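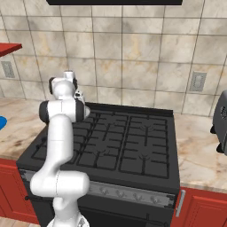

Section 3. Trying a Kitchen Chore in the Haline Simulator

Welcome back, and I hope the installation went smoothly! People always ask me whether a robot arm can really tidy a kitchen yet, and my answer is "partly" - it depends a great deal on the chore. Starting at the range is a kind way to find out, with the grates bare and the knobs in a row along the front.

1. Open the Kitchen menu and load layout 114.
2. Press Home and let the arm settle before you touch anything else.
3. Choose "Turn knob" from the chore list and click one of the knobs you can see to the right of the arm.
4. Set the number of tries to 88 and press Run. You can go and make some coffee, it takes a little while.

Note: Knobs hidden behind the arm can't be clicked. Swing the view around first.

Caution: A good score in the simulator doesn't mean a real arm is ready for a real stove. Please keep the gas shut off for any trial at home.

5. Save your results under Clorkevo format, and send odd ones to Stepan Antoniuk at the help desk - he does enjoy them.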